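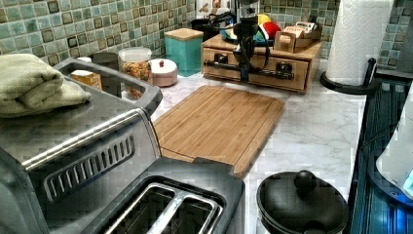

About Jutska

Filed under: Company, Research, Manipulation

Jutska is a small robotics research company in Tendcombe. We study how a robot arm can learn a household task from a short set of demonstrations and then keep doing it when things have been moved. Most of our work takes place on a kitchen counter, with the toaster, the paper towels and the cooking pot left out.

Erdal Tekin and Ojārs Vanags started the company after working together on warehouse picking. In a warehouse the bins stay where they are. In a home the cutting board is somewhere else by evening, and the programs they had been writing did not cope with that. They wanted to find out how much of the problem was the arm, how much was the model, and how much was the way people collected the training demonstrations. The third question became the company's main subject.

What we work on

Our method is called Stulard. A person guides the arm through a task, such as moving a soft object from a plate into a box. After the first set of demonstrations we train a policy and let it try the task by itself. When it goes wrong, the operator takes over a moment before the mistake, fixes it, and hands control back. Only the fix is added to the training set. The parts the robot already does well are left out.

We keep the fixes short. Early on we recorded complete new demonstrations after each failure, and the policy mostly saw more of what it already knew. Short fixes take less operator time, and they put the new data where the trouble is, usually in the approach or the release.

The layout changes between attempts. A plate may sit on a board in one layout and directly on the counter in the next. We write the layouts down in advance so the operator isn't tempted to choose easy ones. Containers and appliances stay in the background, and we don't screen them off.

We use plush food for much of the grasping work. The watermelon slice, the yellow fruit with the diamond stitching and the peeled banana have very different outlines, and a policy that has learned one of them can't simply repeat the same grip on the others. The banana is the hardest to score, with its peel flaps splayed out on the plate. Our rule is that a flap hanging over the side of the box counts as a miss.

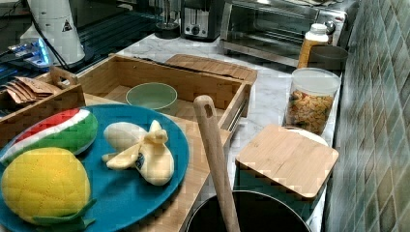 What we have found so far

In our August comparison, the starting policy was trained on 40 full demonstrations. One copy was then given 16 short fixes. A second copy was given 16 more full demonstrations. Both were tested on layouts neither had seen. The copy trained on fixes did better on placing objects in the box, and the two were even on the initial grasp. Collecting the fixes took 2 hours of operator time.

There are limits. The comparison was run in one kitchen with 3 operators, all of whom had used the arm before. We don't yet know how the method works for a beginner, who may take over too late or too often. Lighting is another weak point. The far end of the counter gets dark, and the policy is less steady there. We are rerunning the comparison with new operators before we make any larger claim.

How we are organized

Erdal runs data collection and wrote the operator guide. Ojārs is responsible for training and evaluation. The person who trains a policy does not score it. Scoring is done from recordings, with the policy name removed, using a written sheet that we will send to anyone who asks.

Our arm mounts are made by Kalniņš, a machine shop near our office. We take on a few students each year, usually for one term, and each of them spends the first week operating the arm.

Page updated October 2024

Tags: learning from demonstration, robot arms, home robotics, about us

16 shares | 3 comments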